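Lougher Bench Rules for Robotic Suturing: my review

I've had the Lougher rule set taped up beside our console since May, and I like it a lot more than I thought I would! It's 57 short rules for practicing stitches with a surgical robot on bench tissue, and most of them fit on one line. No legal talk, no padding (the old Mevomura handbook was 247 pages and I never made it past the glossary).

My favorite is rule 9: keep the needle in view whenever it's in the jaws, and park the other instrument up off the tissue.
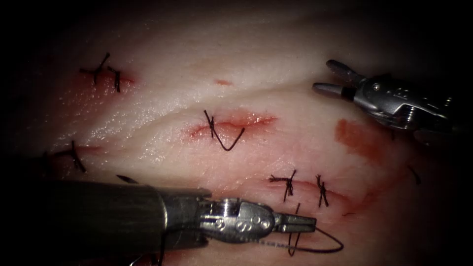 The section on thread is good too. Trim your tails, pick up stray pieces before you start the next stitch, and log every needle in and out. Yusri Yeoh runs our sessions and he's a stickler for the log, so we were halfway there already.

What bugs me? The rules on camera views are thin. You get one line telling you to check a second angle before you pull a knot tight, and then it moves on.
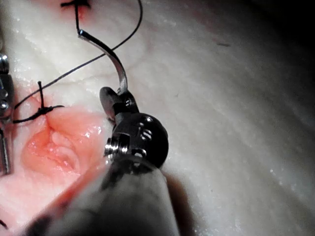
I'd also love a clearer rule on when to stop and swap drivers. Asger Hjaltested thinks that should be left to the trainer, and we've gone back and forth on it over plenty of coffee.

Still, four stars from me. Get the laminated version, the paper one curls up in a week.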